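Teleop demos in sim: how many before it's worth training?

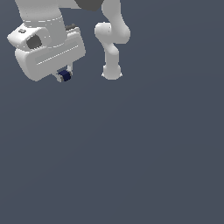 Florngate Robotics Club - Teleoperation Team - Help Board

Hi all! I'm new to the team and having a ridiculous amount of fun driving the two white arms around in the simulator. I've recorded 20 demos of a handover (left arm picks, right arm takes it) using the Peltik hand controllers. When I train on them, the left arm does fine and then just hovers near the handover point. Do I need way more demos, or am I driving badly? Also, is it OK to stop and think in the middle of one?
Solange MacLeod

2 answers

Kirsten Poirier
Welcome! Hovering is such a classic one, and your last question is probably the answer to it. If you pause before the handover, the policy learns to pause too, and then it has no idea when to stop pausing. Practice until you can do the whole thing in one smooth go, then record. I did 200 for my handover task and kept 164 after throwing out every one where I hesitated or bumped something. Training got so much better with the smaller set!

Two more things. Change the starting spot of the object a little each time, and record some demos where you begin slightly off and steer back in - those recoveries help a ton. Try a training run at nearly 100 clean ones before you commit to a full 200.

robichaud_fan
check your Conard logger settings, mine was saving the right arm a few steps late and it looked just like this. otherwise yeah more demos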